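Getting the wrist camera to stop chasing glare

I spent most of January fighting one dumb problem: my grasp planner loved shiny spots. Any bright streak on glossy plastic got scored as an edge, and off the gripper went to pinch thin air. So here's the fix I ended up with in Clirkier, and it's pretty short!

First, lock the exposure. Auto exposure will wreck everything else you do, so set it by hand and leave it alone. Then add a glare mask before the edge step. I cut at 200 on the brightness channel, drop any blob smaller than 8 pixels, and grow what's left a little - too much and you'll eat your real edges too.

Next, keep the mask as its own layer. Don't paint it black! The edge finder will happily trace the outline of your paint job (ask me how I know). Just tell the scorer to skip those pixels.

Last, save a close view and run the scorer on it offline before you let the arm move. Pale, curvy parts with long highlights are the best test, and mine still gets a bit twitchy on them.

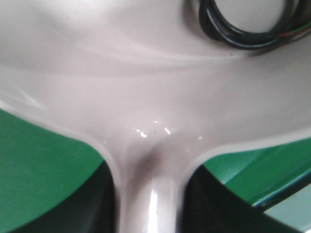 Veronika Egger: Did you try averaging a few views before masking? On my setup the highlights slide when the wrist turns and the real edges stay put, so I only mask what moves.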